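How to fold jeans so they stay folded in the drawer

I wrote this page first for my sister, who moved into a small flat with one drawer for all her trousers. Then some readers asked me for it, so I put it here with more detail. The method works for most jeans of adults and children. It does not work so well for very stiff new denim, and I will say something about this at the end.

What you need

A flat, smooth surface, longer than the jeans. A table is better than a bed, because on a bed the cloth sinks and the folds go crooked. You also need a drawer or a shelf, and a ruler if you want to be exact. My drawer is the Ollano from Kauppinen, which is 40 cm wide inside, so all my measures come from this one. If yours is different, please change the last fold, not the first ones.

Before you fold

Wash the jeans inside out and let them dry fully. Denim feels dry on the legs long before the waistband and the pockets are dry, so put your fingers deep inside each pocket and check. Take out coins and tissues. Close the button and the zipper.

Now look at the back side. Many jeans have something on or near the back pocket – a label, some embroidery, a printed picture. Decide now if this part goes inside the fold or outside. With a print, I prefer that no sharp fold goes through it.
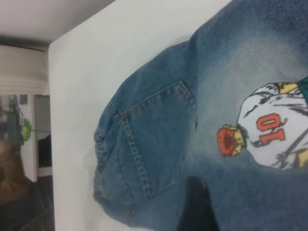

Can I iron over a printed picture on jeans?

It is better to turn the jeans inside out and iron from the back, on low heat and without steam. If you must iron the front side, put a thin cotton cloth between the iron and the print, and move the iron all the time.

On the jeans with the sports-jersey number 10, the picture sits right beside the back pocket. For a pair like this I make the first fold along the middle, with the back pockets on the outside, and the print stays flat.

Step 1. Lay the jeans down

Put them on the table with the front side up. Pull the waistband straight with both hands. Then go down each leg and smooth it with the palm, from the top to the bottom. Do not pull hard on the hems. If the jeans contain elastane, a hard pull makes one leg look longer than the other for some minutes, and then you will fold it wrong.

Step 2. Fold one leg over the other

Take the outer side of one leg and bring it over, so that the two legs lie exactly on top of each other. The back pockets are now outside, one on the top and one under. At the seat there will be a small triangle that sticks out, where the crotch seam is. Fold this triangle in toward the legs. Many people skip it, and their pile leans to one side.

Step 3. Make the long bundle even

Check that the two hems meet. If they do not, lift the jeans by the two ends, one hand at the waist and one hand at the hems, let the middle hang a little and put them down again. I do this also when I carry a folded pair from one table to another. Hold all the layers, also the one at the back, or the bundle will open.
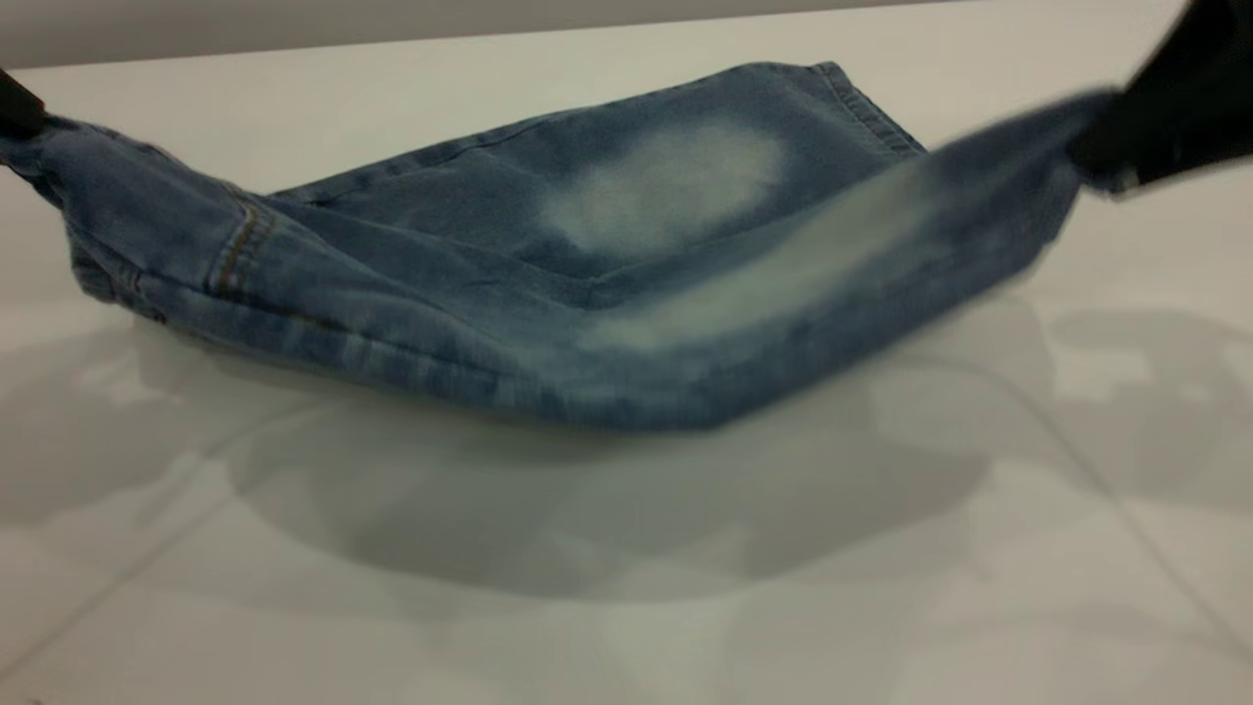 Does lifting jeans by both ends stretch them?

Not for the short time you need to move them. Denim is a strong cloth and its own weight is small when it is dry. Wet jeans are heavier, so support the middle with your arm.

Step 4. Fold in three

Bring the hems up to a place a little below the waistband. Leave a gap of 3 cm there. Now fold this shorter bundle in three, starting from the thick folded end, and push the last part into the gap of the waistband. You get a firm packet which can stand on its edge.

If your drawer is low, fold in four. For a shelf, fold only in half and then in half again, and put the smooth edge to the front.

Step 5. Put them in the drawer

Stand the packets in one row with the smooth edge up. Leave a little room at the end of the row, so your hand can go in. I put faded and light pairs on the left and dark ones on the right. New dark denim can leave color on a light pair, so I keep a sheet of paper between them until the dark ones have been washed a few times.

Stiff jeans

Very stiff denim opens again after you fold it. For these I use a wide fabric band from Skokine, but any soft ribbon is fine. Or hang them by the hems on a clip hanger. In February I hung my stiffest pair like this, and the knees became much smoother.

Esmaeil Shahbazi
Last changed April 26, 2023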